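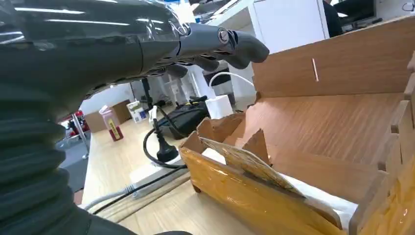 Wooden organizer made of thin boards with slotted tabs.

Keeping Home Exercise Gear Clean, Dry and in One Place
Halico Home Notes
Posted 2019-04-22

Exercise gear wears out faster in a house than it does in a gym. It gets pushed under beds, left in cars and rolled up damp. Most of the care takes a few minutes a week with things already under the sink.

Mats

Wipe a mat after every use with a cloth wrung out in warm water and a drop of dish soap. Go over it again with plain water. Soap left on the surface makes it slick, and a slick mat is worse than a dirty one.

Hang it over a shower rod or the back of a chair until both sides are dry. Then roll it with the side you stand on facing out. Rolled the other way, the ends curl up at you every time you lay it flat.

For a deeper clean, lay the mat in the bathtub, wash both sides with a soft sponge and rinse with the hand shower. Roll it up inside a large towel and step along the roll to press the water out. Don't do this with an open-cell mat or a natural rubber one. They soak up water and can take days to dry. My old Ludotero mat was still heavy on the third day and never smelled right afterward.

Skip the fabric softener, the bleach and the furniture spray. Vinegar is fine on most vinyl mats at one part to four parts water, but keep it off natural rubber.

Bands and tubes

Check bands before you use them. Stretch each one a little between your hands in good light and look for small cracks, pale spots and nicks along the edges. If you find any, throw the band out. Knotting it above the bad spot only moves the problem.

Latex bands get sticky with age. Wash them in cool water, pat dry, put a teaspoon of cornstarch in a paper bag and shake them in it. Brush off the extra outdoors.

Hang bands on a wide peg or a piece of dowel. A thin nail leaves a crease. Keep them out of the sun and away from the water heater - a south window will ruin a light band in one summer.

Tubes with handles need a look at the point where the tube goes into the handle. Pull on it hard by hand before you trust it with your weight behind it.

Hand weights

Bare iron rusts wherever sweaty hands have been. Dry it off after use. If rust has started, rub it with a dry nylon scrub pad, wipe off the dust and put on a very thin coat of mineral oil. Buff until the cloth comes away clean. Oil left on a handle is how weights land on feet.

Vinyl-coated weights only need soap and water. If the coating has split, water gets in under it and the split grows. Cut away the loose part with a utility knife and wrap the spot with cloth athletic tape.

Store weights on the floor or the lowest shelf, heaviest toward the wall. An ordinary bookshelf with 54 pounds on one board will bow by October, and then the pins start to work loose.

Foam rollers and blocks

Foam takes a dent and keeps it. Stand rollers on end in a corner or in a tall wastebasket, and don't stack anything on top of them. Wipe them with soapy water and get the cloth down into the grooves. An old toothbrush helps.

Cork blocks should be wiped, not soaked. If the corners crumble, sand them lightly with 220 grit paper and carry on using them.

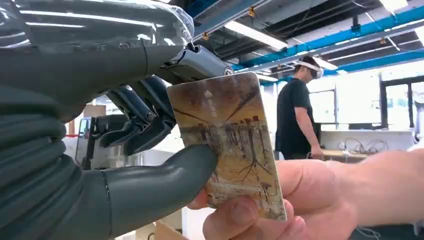 Clear plastic film over a gray robotic hand.

Inflatable balls

Blow a new ball up to most of its size, leave it overnight, then finish the next day. The material needs time to stretch. Measure with a book held level on top of the ball and a tape from the book to the floor.

Balls lose air in cold rooms. If yours feels soft in the morning, let the room warm up before you reach for the pump. Sweep the floor where you use it too, especially if the room doubles as a workshop. One staple is enough.

Don't patch an exercise ball that you sit or lie on. A patch may hold for weeks and then let go all at once.

Clothes, shoes and towels

Turn workout clothes inside out before washing, use cold water and put in less detergent than the cap suggests. Too much soap stays in stretchy fabric and holds the smell. For shirts that are already bad, soak them for 8 hours in a bucket of cold water with a cup of white vinegar, then wash as usual. Line dry.

Take the insoles out of your shoes and leave them beside the shoes, not on top. Crumpled newspaper in the toes works as well as anything sold for the purpose. Change it after an hour if the shoes are soaked.

Where to keep it all

Pick one spot and keep it small. A shelf unit 11 inches deep holds blocks, bands, towels and light weights without sticking out into the room. Leave a gap behind it so air can move.

Put the things you use most at waist height. I have had a cheap Fedeo rack, which wobbled until I screwed it to a stud, and an Amin one with hooks too narrow for a rolled mat. Take your mat's measurements with you when you shop. Rolled up they are fatter than you remember.

Baskets with open sides are better than lidded bins for anything that gets sweaty. If you must use a bin, drill a row of holes near the bottom and another near the top.

A basement corner needs a cheap humidity gauge. If it stays over 60 percent, move the cloth and cork things upstairs and leave the iron where you can oil it.

Once a month

Pull everything out, vacuum behind the shelf and check the bands. Tighten the screws on benches and racks - a quarter turn is usually all they want. Replace the batteries in the timer before they leak. Wash the mat bag too, inside out, with the zipper closed.

Next page: Getting scuff marks off vinyl and wood floors
Tip no. 357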